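Frequently Asked Questions
Last updated 3/24/22

Who writes this column?

I do, all of it, including the bad parts. My name is Leena Rautiainen and I've been writing the Forescombe column for 16 years, mostly about history and the ridiculous ways people have behaved in it. Shiyu Guo edits me. If a joke made you laugh, Shiyu probably cut it in half first.

Is the history real?

The big stuff is! Wars happened when I say they happened and the Roman Empire really did fall. The dialogue is mine. I wasn't at the Congress of Vienna, so when I have a duke complaining about the soup, please don't put it in your term paper. (A student did once. I got a very stiff email from the teacher.)

How long are the columns?

Shiyu gives me 1,000 words and I turn in more than that and we have a talk. The short ones that go out in the Pornimer newsletter are 325 words, and they take me twice as long to write, so please be nice about those.

Do you take requests?

Yes, and I love them. Send me your favorite doomed expedition, silly treaty, or king who should have stayed in bed. I won't do anything that's still in the news, and I'm done with Napoleon's height. He was a normal height. I've written that column 2 times and I still get letters.

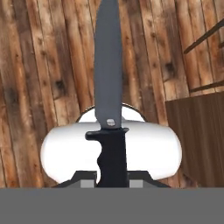
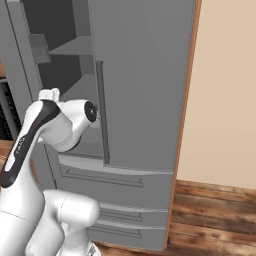

Renderings: a knife, blade up, and a gray refrigerator with its left side open.

Can I reprint a column in my club bulletin?

Sure, go ahead. Leave my name on it and don't fix the jokes. If you charge money for the bulletin, write to Shiyu first and we'll work something out (it usually comes down to a free copy for me).

Why do you keep bringing up Koskela?

Koskela is where my grandmother grew up, and she told all her stories as if the whole of European history had passed through the post office there. I believed her until I was embarrassingly old. Now when I need a village where a general gets lost and has to ask for directions, that's the one I reach for.

You got something wrong. Where do I complain?

Use the contact form and tell me which column it was. I run corrections at the bottom of the next one. Last July I moved the Danube, and more of you noticed than I would have liked! I read everything, even the letter that was mostly about my commas.

Is there going to be a book?

There is! Nisent is putting out a collection of the older columns, and I'm going through them now and wincing. I don't have a date yet. When I do, I'll put it in the column, and then I'll put it in the next column too, so you won't be able to miss it.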